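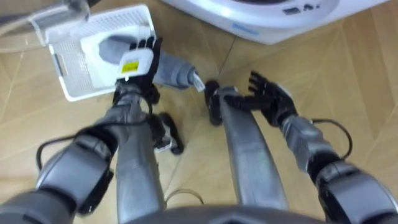

Nyokabi Kaijage objected before the handout was even passed around: sorting at home is a waste of an evening, she said, when everything goes into the one machine at the end anyway. She has half a point, and we'll come back to it under section 3.

Household Practice, Unit 4: Laundry, from basket to drum
Notes for the Saturday group, Gullthorpe

1. What the basket is for

Most laundry guides begin with a sorting system: whites, darks, colors, delicates, towels, and a bin for each. I have yet to meet a household that keeps this up past February. The claim behind it is that sorting early saves time later. Maybe. In the Custstead course they taught four bins, and when I visited two former students both were using one.

What a basket does is carry things. A mesh one lets air through the sides, and that is a fair reason to choose it if damp towels sit overnight. It will not "keep clothes fresh," whatever the packaging says. Small items such as socks and cloths hang over the rim or get left at the bottom, so tip the basket and look inside before you walk away from it.

2. Before loading

Read the care tag, but read it with some suspicion. Makers tend to be cautious, and "wash separately" is often there to cover them. Two instructions I do take seriously are the maximum temperature and "do not tumble dry."

Untwist things. A cloth that goes in as a rope may well come out as one, with the middle poorly rinsed. Open it up, give it one shake, drop it in. Turning every garment inside out is another matter - worth doing for prints and dark jeans, hard to justify for dishcloths. 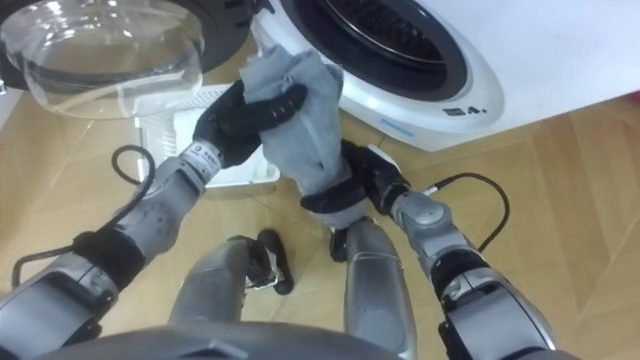
3. Load size and temperature

Back to Nyokabi's objection. For everyday cottons that have been washed many times, a mixed load at 30 is usually fine. For a new red shirt it is not. So she is right on most days, and the exception is the one people remember.

The handout from Prenirden says to wash everything at 40 "to be safe." Safe from what, it doesn't say. I use 40 for towels and bedding and 30 for the rest. Trí Đào disagrees and will give his side next session.

As for filling the drum, leave a hand's width at the top. Packing it tight to save a cycle tends to mean washing part of the load again.

4. For next time

Bring one care tag you think is wrong and be ready to defend that. Shamim Virk has the sign-up sheet for the drying session. Reading: pages 28 to 30 of the course booklet, skipping the box on fabric softener, which I don't trust.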